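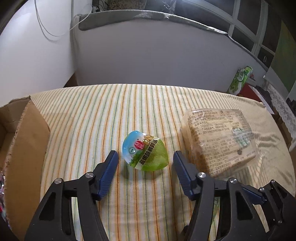
## February, bench notes, bats for Clustomholm

Started 8:30 in the morning. The workshop was cold, so I let the bats rest on the rack for an hour before I opened the oil. Last winter I oiled directly from the cold store and the oil stayed on the surface like a skin. I don't want to sand this again.

On the rack are four bats from the Clustomholm club, all English willow, all second season or older. The club wants them back before outdoor nets. I gave them the letters A to D with pencil on the top of the handle. Please do not write on the blade, the pencil goes under the oil and stays there.

**Bat A.** The toe has swelling on one side. I measured with the caliper at the center and at both corners, and the outer corner is thicker than I like. The toe guard was glued only at the middle, so water could go in from the ground. Guard removed, old glue scraped with the flat chisel, toe left open to dry. No oil on this one today. I will weigh it again when the guard goes back on.

**Bat B.** A face crack which follows the grain, in the lower part. It opens a little when I press with the thumb from behind. Thin wood glue worked in with a piece of paper, then clamped with the two soft-jaw clamps and a strip of baking paper so that nothing sticks. Clamp pressure only by hand, no bar. The clamps stay until tomorrow.

**Bat C.** This is the Poojary. It is the best piece of willow in this lot, with very straight grain, and somebody has played it with no knocking in at all. The edges have seam marks all the way up on both sides. I sanded with 180 and then 240, always along the grain, and stopped when the marks were soft to the finger. I did not try to remove them completely, that would take too much wood from the edge. One light coat of raw linseed on face, edges and toe. Splice kept dry. It lies flat now, face up.

**Bat D.** Only a new grip and new thread on the handle. The old thread was loose below the splice. I used the waxed thread from the Postard box and not the cheap one. The grip went on at the second try - the cone was dry and I forgot the talc.

## Mallet count

I wanted to know how much work is really in one proper knocking in, because we always write "some hours" on the sheet and the clubs ask what they are paying for. So I used the hand counter on the spare blade, the one from the Skirutance order that was canceled. Total for this session: 1476 strokes. Light ones first, then medium on the face, and edges at an angle. I never hit the edge straight.

After this the face shows no new seam mark from an old ball dropped from shoulder height. From a hard throw in the corridor it still shows one, not deep. So the blade is not ready, and this count is for one session only. Please do not copy the number on the price sheet yet.

My wrist was tired at the end and I think the last strokes were weaker. It would be better to divide in shorter sessions and note the count for each. I left the counter on its hook beside the mallets, set to zero.

## To do

- Bat A: caliper again, same three points, compare with the values on the card
- Bat B: open clamps, sand the glue line, then fiber tape over the crack
- Bat C: second coat, but only if the first is dry to the touch
- Order seven grips. Postard has changed the diameter of their thin type, so check against an old one before cutting the bag
- Ask Clustomholm if they want anti-scuff sheets on all or only on C. On B I would say no until the glue has been tested in the nets

Oil rags are in the metal can with water, lid closed. Finished 4:15.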